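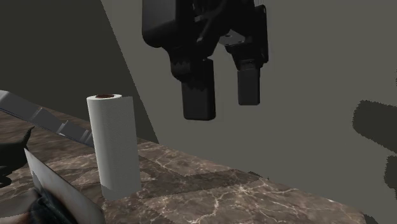

From the planning group

July has been a good month for us, and I'd like to tell you a bit about what we've been up to, partly because several of you stopped me in the hallway to ask why the simulation machines were humming away until nine at night! The short version is that the new approach planner, which we've been calling Cikholm, is finally running end to end in the simulator, and we've started throwing properly messy tabletops at it.

Those of you who remember Hovitz, the old planner, will remember how happy it was with one object on a clean surface and how quickly it lost its nerve once there were neighbors. Cikholm scores the whole path down to the object, fingers open, and charges a price for every bit of clearance it gives up along the way (Chie Murakami wrote the cost function, and rewrote it, and has been very patient with the rest of us while we learned to tune it). We ran 591 planning requests through it, and 228 of those were in layouts where Hovitz had simply given up and returned an empty plan. 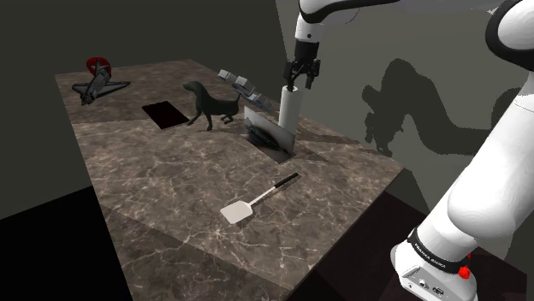 Open fingers over the white cylinder, with the spatula lying in the clear part of the table.

We still have two bugs I'd love to see gone before the Sarkthorpe visit. The wrist sometimes picks the long way around when a shorter turn would do, and the collision checker is slow with thin shapes such as wings and handles. If you have a layout you think will break things, please drop it in the shared scenes folder with your initials in the name, and we'll add it to the overnight batch. We have room for 100 more, and the stranger ones are very welcome.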